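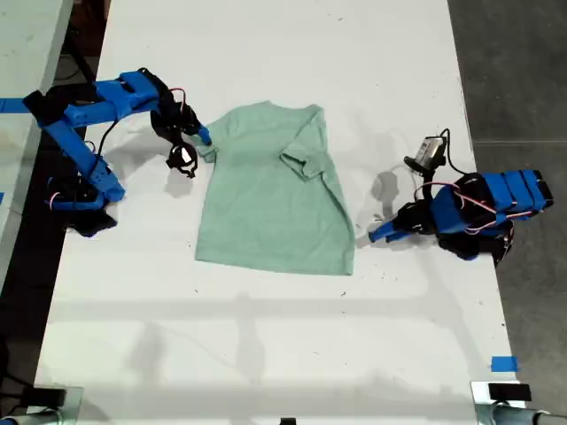

## 4. Folding short-sleeved T-shirts

This section covers plain T-shirts in adult sizes. For polo shirts and anything with buttons, go to section 5. Shirts for the Kusuma shelves are folded to the same pattern but stacked differently (see 4.3).

### 4.1 Before you start

Clear a stretch of table at least 900 mm wide and wipe it down. Shirts must be fully dry. Check the neck and underarms for marks and put any stained shirt in the Tolleck bag for rewashing.

### 4.2 Folding

1. Lay the shirt flat with the collar away from you and the hem towards you.
2. Smooth the body from the collar down with flat hands. Light creases will drop out in the stack - don't iron them.
3. Pull both sleeves out straight.
4. Fold one sleeve inward over the body. The crease should run straight, in line with the side of the shirt.
5. Open out the other sleeve if it has bunched up, then fold it in the same way.
6. Check the hem. If one side hangs lower, pull the shirt level before going on.
7. Fold each side in towards the middle, keeping the collar centred. The strip should be the width of the folding card.
8. Bring the hem up to just below the collar.
9. Fold in half again and turn the shirt over.

**Note:** Heathered and other soft jersey fabrics stretch easily. Lift the sleeve from underneath and lay it over. Do not drag it by the cuff.

**Caution:** Do not press down on printed designs while the shirt is warm from the dryer. The print can stick to itself.

### 4.3 Stacking

Stack shirts by size, with the folded edge facing out. The limit is 16 to a stack. On the Kusuma shelves, which are only 200 mm high, stand the shirts on edge in the trays instead.

Keep pale colours away from new dark shirts until the dark ones have been washed twice.

### 4.4 If the fold won't hold

- **Sleeve springs back:** the crease is too close to the shoulder seam. Open it and fold again from step 4.
- **Collar off centre:** the sides were folded unevenly. Go back to step 7.
- **Stack leans:** turn every other shirt round.

Replacement folding cards are kept with the Bunatari labels. Ask Afroza Hettiarachchi if the box is empty.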